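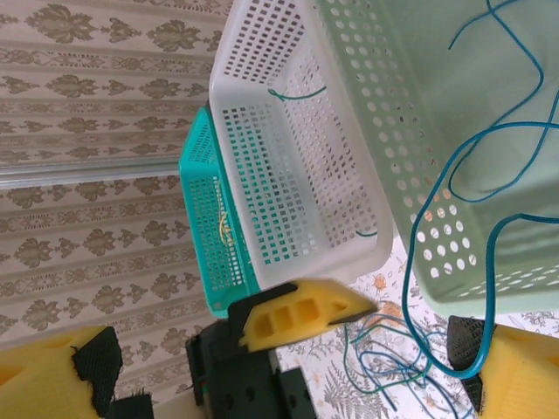
## 4. Does container color do what it is said to do?

The claim that colored containers help people sort their belongings and their waste at home is repeated so often that it is seldom argued for. It appears in council leaflets, in the instructions packed with storage products, and in a good deal of the research we reviewed in Section 2. In most of those places it rests on one of two supports. The first is laboratory work on visual search, where people find a red item among gray ones faster than a gray item among gray ones. The second is a small group of household trials, of which the Plirthorpe trial is the largest and by far the most quoted. We have no quarrel with the laboratory work, though we doubt it has much to say about kitchens and closets. Our quarrel is with the trials.

### 4.1 The Plirthorpe trial

The Plirthorpe trial supplied 2100 households with sets of containers for items that people tend to keep without using: chargers, leads, batteries, old phones, light bulbs and the like. Half of the households got containers in a single neutral shade. The other half got containers in several colors, with a card saying what each color was for. Both groups were visited at the start and again after 15 months, when a field worker looked at what was in each container and scored it as sorted or mixed. The colored group scored higher. The authors concluded that color "supports durable sorting habits," and the phrase has been copied into almost everything written since.

Three features of the design make us doubt it.

The card is the most obvious. The neutral group received no card, and so had no instructions about which item went where. Any household given a list of categories could be expected to sort better than a household given none, whatever the containers looked like. The trial report treats the card as part of the color treatment and never tests it alone. A third group, with neutral containers and a card, would have been cheap to add. Its absence means that the main result can be read as a finding about printed instructions.

The scoring is a more serious problem. Field workers in the colored group could see at a glance what each container was supposed to hold. Field workers in the neutral group had to ask the household, or guess. The coding manual says that a neutral container is "sorted" if it holds items of one kind, while a colored container is "sorted" if it holds items of the kind on its card, "with minor exceptions." The exceptions are not defined. A colored container with a few stray batteries among the leads might pass, and a neutral one with the same contents might fail. We asked to see the raw scoring sheets and were told that they had not been kept.

Then there is the question of who was still in the trial at the end. The report gives the number of households at the start and a set of percentages at the end, and does not say how many homes the percentages describe. A later conference paper by the same group puts the number of completed visits at almost 2000, which would be excellent for a study of this length. It doesn't say how the missing homes were divided between the groups. If people with untidy containers were less keen on a second visit (and we would be surprised if they were not), even a modest gap could matter, given how small the reported effect is.

### 4.2 The smaller studies

Two other sources are usually cited next to Plirthorpe as if they backed it up. The Sopacua study followed tenants in one apartment building who were given colored bins for kitchen waste. It had no comparison group at all. Sorting improved over the study period, but the building's waste contractor changed its collection days during the same weeks, and tenants were sent a letter about fines. The authors mention the letter in a footnote. It is hard to see how anyone could tell the effect of a green bin from the effect of a letter about money.

The Hesico survey is a different sort of evidence. It asked people whether colored containers helped them stay organized, and most said yes. People also tend to say that lists help them, and labels, and a quiet morning to get things done. What they report about their own habits is worth knowing, but it is weak evidence about what is in the box under the stairs. The survey was paid for by a firm that sells storage products. We do not suggest that the answers were tampered with. The question was phrased so that agreement was the easy answer, and no question asked whether colored containers had ever been a nuisance.

### 4.3 What a color can tell the person using it

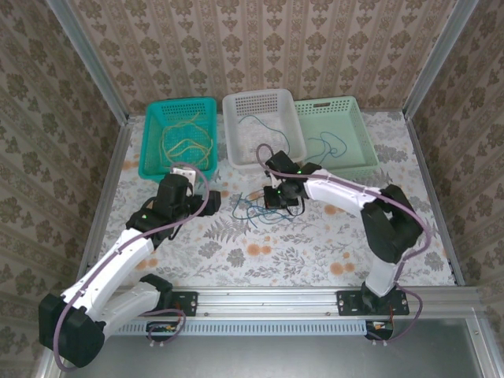 The argument for color depends on a link between a color and a kind of thing, and that link has to be held somewhere. It can be held on a card, in a shared public rule, or in the memory of the person who set up the system. Traffic lights work because the rule is public and taught early. Household containers have no such rule behind them, and the manufacturers do not agree among themselves. In Figure 3 a teal basket holds a tangle of yellow cables, with a white basket standing next to it. Someone who already knew that teal meant cables would find them quickly. Someone who did not would find them just as quickly, by looking in, and would learn nothing from the teal that the yellow loops had not told them. The white basket could have held the same cables with no loss to either person. In open containers of this kind the contents do the work, and the color of the plastic is at best a reminder of where to look from across a room.

This suggests that color might matter more when containers are closed, stacked or kept out of sight, and less when they stand open on a shelf or table. None of the trials reported results by type of container, although the Plirthorpe sets included both lidded and open ones. If the effect were real and worked in the way its supporters describe, it should be large for lidded containers and close to nothing for open ones. If it were a product of the card and the scoring, it should look much the same in both. The data needed to check this were presumably collected. They have not been published.

A related point concerns households with more than one adult. A color code is a private language until it has been explained to everyone who uses it, and the usual field method is to interview whoever opens the door. That person is often the one who set up the containers. In our own pilot interviews, described in Section 3, the person who had chosen the containers could nearly always say what each was for. Other adults in the same home often could not, or gave a different answer with equal confidence. We make no strong claim from a pilot, but it does point to a problem that a trial scored on one person's account would miss.

### 4.4 Why the claim has lasted

Weak evidence does not usually survive this long unless it is useful to someone. Colored containers are easy to supply, easy to photograph for an annual report, and cheap compared with a collection service or a repair shop. The Pledaner program, which gave out colored boxes for small electrical waste, was described as a success on the basis of how many boxes were handed out. Its final report has a long passage on choosing the shades and a single paragraph on what was recovered. That paragraph gives no weight, no comparison with earlier years and no account of where the items went.

We would also point to a habit in the literature of citing the summary and leaving the methods unread. Of the later papers we examined that refer to the Plirthorpe result, most quote the sentence about durable habits and very few mention the card. One describes the neutral group as having had "identical instructions," which is wrong.

None of this shows that color is useless. People may like colored containers, may buy more of them, and may feel better about the closet they are kept in. Some may well sort more carefully as a result. There may also be groups for whom a strong color difference has real value, such as young children who cannot yet read a label, and others for whom it has very little, such as people with color vision deficiencies, who are not mentioned in any of the studies reviewed here. The present evidence cannot tell these cases apart.

### 4.5 What a fair test would need

A useful trial would separate the container from the instruction, which means at least four groups: neutral and colored, each with and without a card. Contents would be emptied onto a plain surface and photographed before scoring, so that the scorer could not see which container they came from. Lidded and open containers would be analyzed separately, and this would be stated before any data were collected. More than one adult in each home would be asked what goes where. Losses from each group would be reported in full, along with whatever is known about the homes that dropped out.

The cost would be higher than that of the Plirthorpe trial, mainly because of the scoring. A smaller trial done in this way would still be worth more than a larger one done the old way, and in Section 5 we set out the sample sizes we think are realistic for each of the four groups.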